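Why does a beaver build a dam?

You have surely seen a puddle that stays on the street after rain. The water stays because it has nowhere to go. A beaver knows this trick very well, and it makes a puddle so big that a whole family can live in it.

Let us visit the beavers of Brestudlow, a quiet valley with a narrow stream. In the dark hours of October the animals are very busy, for winter is coming and the pond must be deep.

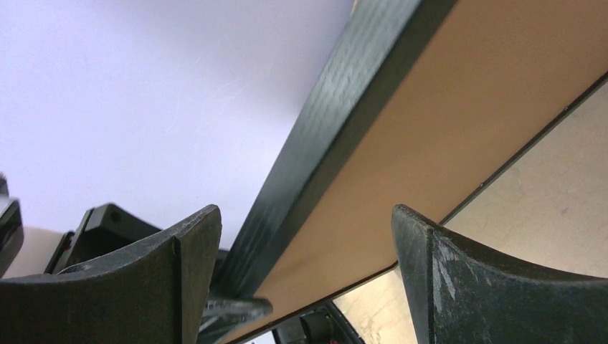
First the beaver needs wood. It cuts down small trees with its four front teeth, which are orange. The orange color comes from iron, and the iron makes the teeth strong. These teeth never stop growing, so all the chewing keeps them short.

Then the beaver pulls the branches into the stream and pushes them into the mud at the bottom. It puts more branches on top, and also stones. The holes are closed with mud and grass, which the beaver carries in its front paws, held under the chin. Slowly the stream becomes a pond.

The longest dam in Brestudlow is 70 meters long. If you walk beside it with normal steps, you will need a full minute, perhaps more if you stop to look at the ducks - and there are always ducks.

But why does the beaver want a pond? On land a beaver is slow, and a wolf or a bear can catch it. In water it is a very good swimmer. Its house is called a lodge, and the door of the lodge is under the water. The beaver dives, swims up a short tunnel and comes out in a dry room.
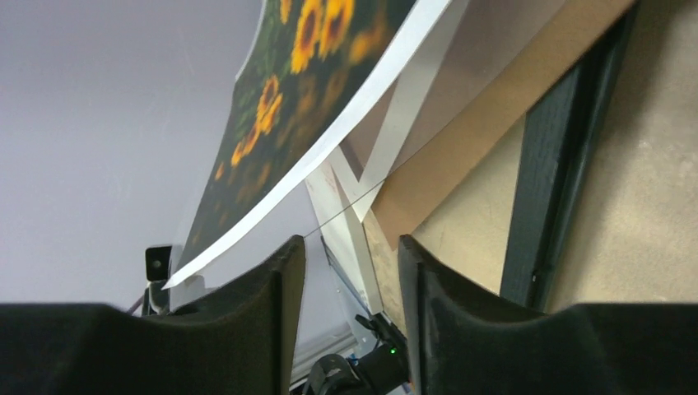
Vasiliki Pappas writes to us that her class in Sivbridge has one more question: does the beaver sleep all winter, like some bears do? It does not, Vasiliki. The beaver stays awake under the ice. Before the cold comes, it pushes fresh branches into the mud near its door, and when it is hungry it swims out and takes one home. The bark is its dinner.

Other animals like the pond too. Frogs lay their eggs there, and dragonflies hunt above it. Herons come for the fish. Sometimes the pond also makes trouble, when the water goes over a road or into a field. Then people can put a pipe through the dam, so that the water does not rise too high and the beavers can stay.
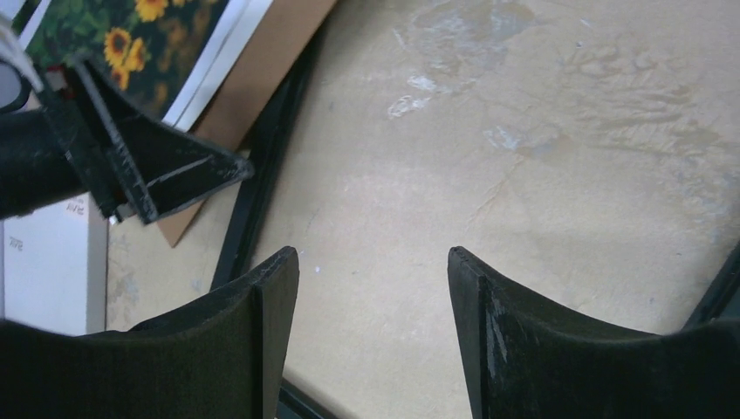

Did you know? A beaver can stay under water for 14 minutes.

Words to remember

Dam: a wall which holds back water.
Lodge: the house of a beaver, made of branches and mud.
Kit: a baby beaver. Kits can swim very soon after they are born, but they stay with their parents until they are two years old.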